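Small Gears & Spare Parts: Your Questions
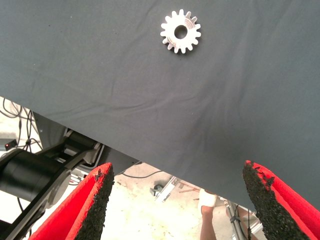
Itzel Meléndez
Parts bench, Foria

Why do you lay gears out on gray cloth?
I love a dark, matte cloth for this! A bright little spur gear shows up right away, and it won't go skating off the way it does on a bare bench (ask me about my kitchen floor). Yes, mine collects lint. I go over it with a sticky roller when I remember.

How do I count teeth without losing my place?
Put a dot of marker on one tooth and go around from there. I still do it twice — every time.

What should I measure before I order?
Tooth count, outside diameter, thickness and the bore. People forget the bore!

Can I mail you my old gear?
Sure, wrap it in paper and put your name inside the box. Märta Sjöberg opens the mail and she'll write you back.

Do you sell single gears?
We do, even one. Ask for bin 114.

Contact Foria | © 2021 Foria | Back to top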